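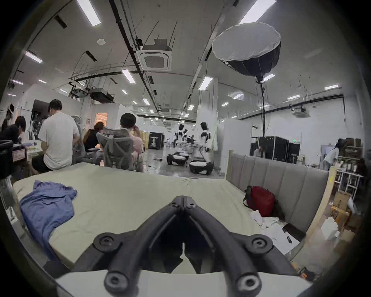

Lençol verde-claro, cabeceira cinzenta e uma mala vermelha encostada a ela.

Pesquisar no site... OK

A cama e a camisola azul - galeria

Dobrar roupa em cima da cama é um hábito que a minha família condena e pratica há gerações. A cama da galeria tem uma cabeceira estofada alta, em gomos verticais, que no catálogo da Prirden se chama Hokanholm e custa 217 euros sem o colchão. Por esse preço esperava que dobrasse as coisas sozinha.

O monte de papéis no canto também me é familiar. Em minha casa tem outro nome - arquivo - e muda-se para o chão à hora de deitar.

A camisola azul é um adversário à altura. O método que aprendi manda esticar primeiro a bainha, alisar do meio para fora e só depois pensar nas mangas. Demoro 40 segundos nos dias bons. Nos outros, faço uma bola e fecho a gaveta depressa.
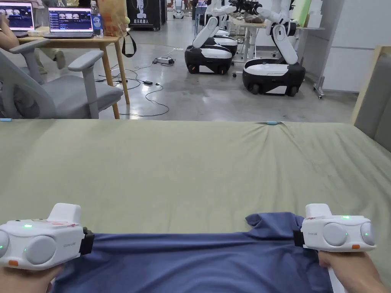

Com a bainha esticada, o resto é paciência. O verde do tecido perdoa muito, mas os vincos do tecido de baixo passam para o de cima se carregarmos demais, e lá se vai o trabalho todo. Passar a ferro fica para abril.

Comentários (3)

marmelada81: Eu enrolo. Cabem mais na gaveta e ninguém vê.

tia_do_estendal: Tenho a cabeceira igual. Os gomos juntam pó que é uma alegria.

rui.s.: E as meias?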